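Laborautomatisierung am Standort Privholm

Die Laborautomatisierung am Standort Privholm ist ein Vorhaben des Auftragslabors Lemach, bei dem wiederkehrende Handgriffe der nasschemischen Analytik schrittweise an Roboterarme mit mehrfingrigen Greifern übertragen werden. Das Vorhaben trägt den Namen Brudidport und gilt im Unternehmen als bislang weitreichendster Eingriff in den Arbeitsalltag der Laborantinnen und Laboranten. Geleitet wird es von dem Chemieingenieur Ivan Semeniuk.

Hintergrund

Lemach untersucht in Privholm vor allem Brauch- und Prozesswasser. Ein großer Teil der Arbeitszeit entfiel lange auf das Abmessen, Umfüllen und Bereitstellen von Flüssigkeiten, also auf Schritte, die viel Sorgfalt, aber wenig analytisches Urteil verlangen. Eine interne Erhebung zählte in einem einzigen September 1.077 solcher Umfüllvorgänge. Pipettierautomaten waren zwar vorhanden, konnten jedoch nur mit genormten Platten und Röhrchen umgehen. Für Standzylinder, Kolben und Trichter blieb die menschliche Hand zuständig.

Arbeitsweise
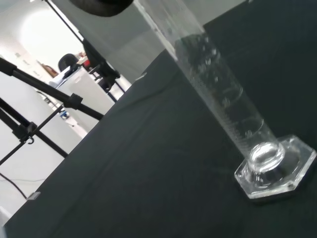

Glas ist für Greifroboter ein besonders reizvolles Gebiet, gerade weil es so schwierig ist. Durchsichtige Wände liefern Kamerasystemen kaum verlässliche Kanten, und jede Spiegelung kann für eine Kontur gehalten werden. Bei einem Messzylinder kommt hinzu, dass die feinen weißen Teilstriche vor dunklem Grund zwar erkennbar, aber blass sind, während der sechseckige Glasfuß an seinen Kanten helle Glanzlichter wirft. Für das Vorhaben wurde deshalb viel Mühe auf Licht und Untergrund verwendet. Als Arbeitsunterlage dient schwarzer Stoff, der die Umrisse des Glases stärker hervortreten lässt und beim Abstellen etwas nachgibt.

Die Bewegungen werden nicht Zeile für Zeile programmiert. Erfahrene Beschäftigte zeigen sie vor, beurteilen die Versuche des Arms und verbessern sie, bis Griffhöhe, Neigung und Tempo stimmen. Damit fließt ein Wissen in die Maschine ein, das zuvor in keiner Arbeitsanweisung stand - etwa wie fest man einen Zylinder fassen darf oder wann man beim Ausgießen langsamer werden muss. Es ist faszinierend, wie viel Können auf diese Weise überhaupt erst sichtbar wird!

Das Zusammenspiel mehrerer Gefäße gehört zu den anspruchsvolleren Aufgaben. Ein schmaler Kolbenhals verzeiht wenig, weshalb häufig mit Trichter und Korkring gearbeitet wird.
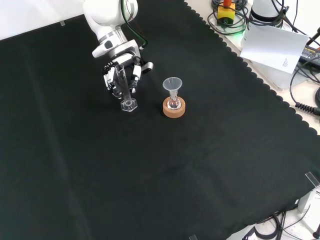
Ein vollständiger Übungsablauf besteht aus 10 Teilschritten, von denen zwei weiterhin von Hand ausgeführt werden: das Ablesen des Meniskus und die Freigabe des Ergebnisses.

Folgen für die Beschäftigten

Am deutlichsten verändert hat sich der Tagesablauf. Wo früher ganze Vormittage mit Abmessen vergingen, bleibt heute mehr Zeit für die Auswertung auffälliger Proben, für Methodenvergleiche und für das Gespräch mit den Auftraggebern. Drei Laborantinnen haben sich zu Anlagenbetreuerinnen weitergebildet und legen gemeinsam mit Semeniuk fest, welche Handgriffe als Nächstes erprobt werden. Dass diese Auswahl im Labor selbst getroffen wird, hat der Akzeptanz sehr gutgetan.

Auch körperlich macht sich die Umstellung bemerkbar. Das lange Stehen mit erhobenen Armen, eine häufige Klage in der Belegschaft, ist seltener geworden. Kritisch gesehen wird dagegen die Taktung: Der Arm arbeitet gleichmäßig, und wer neben ihm steht, passt sich leicht seinem Rhythmus an. Der Betriebsrat setzte durch, dass das Arbeitstempo der Anlage nicht als Maßstab für menschliche Leistung herangezogen wird.

In der Ausbildung ist das Umfüllen von Hand Pflicht geblieben. Auszubildende lernen es im ersten Jahr ohne Roboter und führen ihn erst danach selbst - eine Reihenfolge, die auf die Ausbilderin Nwosu zurückgeht und inzwischen fest im Lehrplan des Standorts steht.

Siehe auch

Laborroboter, Volumenmessung, Lernen durch Vormachen, Mensch-Roboter-Kollaboration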